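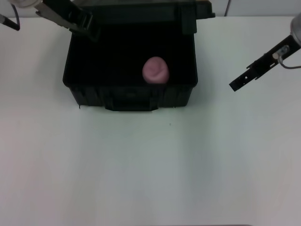

Planning a Marked Cycling Loop at Mallatwood
Group project report by Lama Qaisi, Yaroslav Yurchenko and Capucine Besnard
Tutor: Nadine Obeidat

1. Background

Mallatwood has a small motorcycle museum, the Mahasneh collection, which opens from April. Most visitors come by car and leave within the hour. Our task was to plan a signed cycling loop that starts at the museum and passes places linked to the old Zallport hill climb.

We rode three possible routes and timed each one. Route B was chosen. It keeps off the main road except for one crossing near the mill. 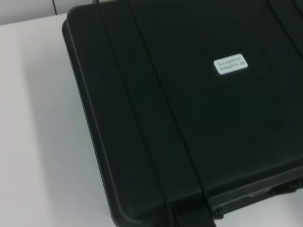 2. Survey

We handed out 300 questionnaires at the museum and the station and got 137 back. Most people wanted a ride of under two hours with a café stop. Several asked for somewhere to lock bikes at the start, and we added this to the plan.

The highest point is the old finish line, and the climb to it is steep. Ghassan Saliba from the Trorkedier cycling club rode it with us one Thursday and suggested going round clockwise, so that the steep lane is taken downhill. We changed the map to match.

3. Costs

Signs and posts come to 1,151 pounds. The club has offered 1,000 towards this. Printing the leaflet is not included, as we only have one quote so far.

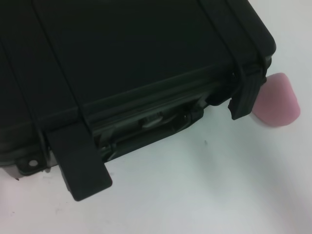 Fig. 3. Black hard-shell case, lid and front edge.

4. Still to do

The landowner at the mill has not replied about the gate. Yaroslav will write again before the final map is drawn.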